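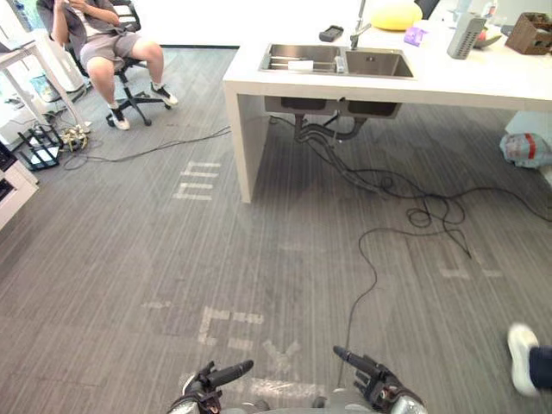
Motion sensor path lights stay at full brightness all night

Home > Help > Lighting > Outdoor > Questions

Asked Oct 20, 2024 · 1311 views · 2 answers

I put in a set of Flulov bollard lights along the side path in May. They are the mains type with a sensor in each head, and they are meant to sit at a low level after dark and come up when someone walks past. All summer they did that. For the past couple of weeks the two nearest the back door come on full at dusk and stay there until morning. The other lights on the run are fine.

I have cleaned the sensor windows and turned the hold time down to its lowest setting. No change. The path is 11 metres long and has a fence on one side and a hedge on the other. The lights came from Hotadari and they have only offered to swap the heads, and I would have to take them off and post them back myself. Is it worth doing, or is something else setting them off?

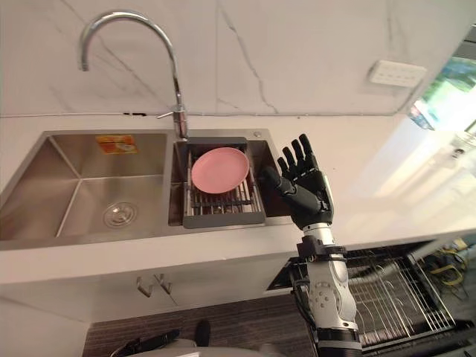

I should add that the wall light by the back door is a Henare one and was already there when we moved in. It has its own switch indoors and isn't wired to the path lights.

Share · 3 comments

Answer 1 (accepted) · 14 people found this useful

I would look at the heating before sending anything back. These sensors react to changes in warmth, and two lights by a back door going wrong in autumn makes me think of a boiler flue or a tumble dryer vent. If warm air is blowing across them every few minutes, the timer keeps starting again and they never get a chance to drop down.

Turn the boiler off for an hour one evening and watch what they do. If they dim, you have found it. Most bollards of this kind come with a clip-on mask for the sensor, often left in the bottom of the box. Fit it so the side facing the house is covered. Black electrical tape will do for a test.

If they still stay bright with the boiler off, swap one of the bad heads with a good one from the far end – power off at the consumer unit first. If the fault moves with the head, accept the offer. If it stays by the door, the head is all right and it is the position or the wiring. Get an electrician for the wiring.

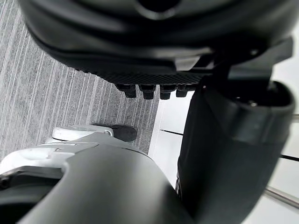
Close-up, dark housing and short pegs

Check the hedge as well. A branch moving in front of a warm wall can be enough.

Share · 1 comment

Answer 2 · 2 people found this useful

Had the same with some Furkudora ones. Switched them off at the mains overnight and they were fine after. Might be worth a go.

Share · 0 comments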